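Curkthorpe Repair Circle – Members' News

Drawers, handles and the great cupboard clear-out

I had better say at the start that I was against the drawer evening. When Elba Cáceres proposed that we spend a whole session on sticking drawers and tired handles, I asked whether anyone would leave the house for it. We had 305 names on the mailing list and I expected to see two of them, both there for the tea.

The room was full, so I was wrong about that. I still have doubts about a good deal of what was said in it, and as I have been given the newsletter to write, you will have to put up with them.

Elba began with candle wax. Everybody's grandmother rubbed a candle along the runners and everybody's grandmother was right, according to Elba. I have tried it at home on a chest that came from a house sale in Cestbridge, and the drawers ran nicely until September, when the weather turned and they stuck as badly as before. Wax helps wood slide on wood. It does nothing for wood that has swollen, or for a drawer so full of jumpers that the bottom sags on to the rail beneath. Empty the thing first and see whether it still sticks. Half of those brought in on the night did no such thing once the contents were out.

Ulises Cabral then spoke up for sanding, and here I do part company with the evening. He is a careful man and I would trust him with my own furniture. I would not trust most of us, me included. You take a little off the side, it still rubs, you take a little more, and by winter the drawer rattles about like a biscuit in a tin. Find the shiny patch where it has been rubbing and sand there only, by hand. Then stop and try it.

Handles took up the second half. There is a fashion for painting everything on an old piece white, handles included, and the magazines make it look like an afternoon's work. Paint on a handle gets more wear than paint anywhere else in the house. Fingers, rings, keys and the corner of the laundry basket all have a go at it. A white pull looks very smart against dark wood, I will give the magazines that much, but the marks show on it too.
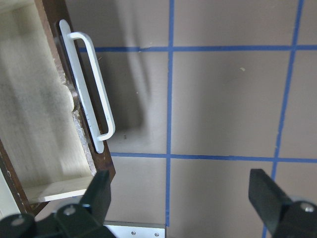 White bar handle and backplate on a dark brown drawer front, with a few grey scuffs on the paint.

Constanza Lagos says that scuffs like those will often come off with a damp cloth and a dab of washing-up liquid, and that people reach for the paint tin far too early. I am inclined to believe her, if only because her advice costs nothing. If the mark is a chip, the cloth won't shift it. Her answer then is to take the handle off the drawer, rub it down properly and give it thin coats with a long wait between them. She says to leave it 2 days before you touch it. I would leave it 6.

Themba Mtshali wanted to know about long backplates and whether they are worth having. They are handy for covering old screw holes, and I have used them for exactly that. They can also hide a split you ought to have glued, so have a good look at the wood before you screw one down – nobody will be looking again for years.

The matter of worn finish on the inner edges was raised and not settled. Elba would touch it up with stain. My own feeling is that an edge you only see when the drawer is open can be left alone, and I shall go on saying so.

The next session is on chair joints. Bring one chair each, please, and not the set. Eulalia Durán has the key and will open up at 5.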